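Dec 31, 2020
Notebook, senior tuition lookup (Trekine build)

Picked up the age-rule parser again. The November import from Trokside has 991 school records with a senior tuition policy attached. Of those, 499 parse cleanly into minimum age, residency rule, credit or audit, and fee treatment. The rest fall to free text and have to be read by hand.

Failure types so far, from the hand-read batch of 68:

-- "60 or over" vs. "over 60". The parser treated both as 60. Second form now goes to a review flag. Do not auto-correct; some schools write "over 60" on the web page and "60 or older" on the form.
-- Age as of which date. First day of term, date of application, or Jan 1 of the school year. Had one field for this, now three values plus unknown.
-- "Tuition waived" with fees still charged. 33 of the 68 do this. Lab fees, parking and student activity fees are the usual ones. The old display said "free" for all of them, which is wrong. Changed the label to "tuition waived, fees may apply".
-- Space-available clauses. The waiver often holds only if the student registers after a set day, and registering early voids it. Needs its own line on the results page, near the top.

Residency is still a mess. Some records say "state resident", some give a length (six months, one year), and a few ask for the county. I kept the length as text. Converting to days broke two records and gained nothing.

Audit vs. credit: the default was credit if the policy was silent. Switched the default to unknown. A silent policy usually means audit only, but I have no support for that beyond reading a lot of them, so it stays unknown until the school answers. 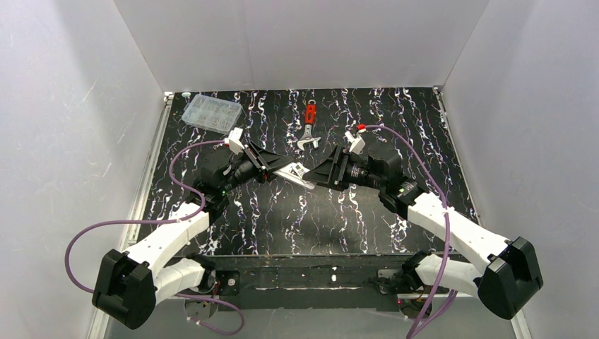
Reran the full import after the changes. Clean parses went down, as expected, with the "over 60" group moved to review. Run time is unchanged. The Skivovance export still drops the second line of any address and I have not looked at why.

Jääskeläinen template: the umlauts survive the import but not the PDF summary sheet. Font problem on the PDF side. Low priority, but the sheet is what people take to the registrar, so fix before the next print run.

Open:
Term dates for schools on quarters. Table is half filled.
Large type version of the results page, 18 point, check that the fee table does not wrap.
Ask Trokside if "last verified" is the date of a phone call or only of a page fetch.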